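Reference > Robotics > Robot learning > Data collection > Hand-held gripper demonstration

Hand-held gripper demonstration

Hand-held gripper demonstration is a method of gathering training examples for robot manipulation in which a person carries out a task by hand while holding one or two gripper devices. The devices are similar in shape and jaw travel to the grippers fitted to the robot that will later use the learned policy. No robot arm is needed at the time of recording. The method is distinct from teleoperation, in which the operator drives a real arm from a distance, and from kinesthetic teaching, in which the operator pushes the arm through the motion.

Principle

A learning system of this type is trained to predict an action from an observation. Each example must therefore contain both. The observation is normally one or more video streams. The action is the position and orientation of each gripper over time, together with the opening of its jaws. The opening is measured by an encoder at the trigger or estimated from the video. The position may be found by visual tracking, by fixed external sensors, or by a combination of the two.

A viewpoint worn on the operator's head is often used in addition to any fixed views. It follows the operator's attention and keeps both hands in sight for most of the task, but it moves constantly and must be aligned with the gripper tracks before use.

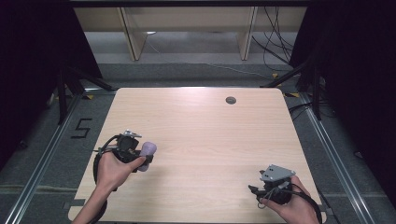 Two-handed recording places further demands on timing. Both grippers must share a clock with the video, and a fixed delay between the left and right streams will be learned as though it were part of the skill. Wired devices avoid most problems with dropped data and flat batteries. Their cables limit the reach of the arms, however, and may drag small objects off the work surface if they are not led away behind the hands.

Procedure

A recording session is divided into episodes. In a typical episode the operator begins with both grippers in a rest position, performs a single task such as picking up an object and passing it from one gripper to the other, and returns to rest. Start and end points are marked with a pedal, a spoken word or a button. Starting positions of the objects are varied between episodes so that the policy does not depend on one layout.

Soft foam shapes are widely used in early sets. They tolerate an inexact grip and do little harm when dropped. Hard, thin or slippery objects are usually added later.

The Pichler set, compiled under Raelene McAlister, contains 1327 episodes, of which 252 were rejected at review. Most rejections were for lost tracking or for a finger touching the object directly. The remaining episodes were stored at 60 samples per second. Seven operators took part, and their episodes were kept separate so that differences in speed and habit could be studied.

Limitations

The human wrist can reach poses that a given arm cannot. Episodes are therefore commonly checked against a model of the target arm, and those that pass outside its joint or speed limits are removed or slowed down. Contact force is not recorded unless the jaws carry force sensors, although the operator feels it through the handle and acts on it. This leaves a gap in the data for tasks such as pressing a lid shut.

A second gap arises from appearance. The operator's hands are visible in head-worn video but absent when the robot performs the task. They may be masked or painted over before training. Some systems, among them Trotska, discard the head view altogether and train only on cameras fixed to the grippers.

Related articles
Action labelling
Bimanual manipulation
Episode review
Gukex format
Kinesthetic teaching
Ploken calibration
Teleoperation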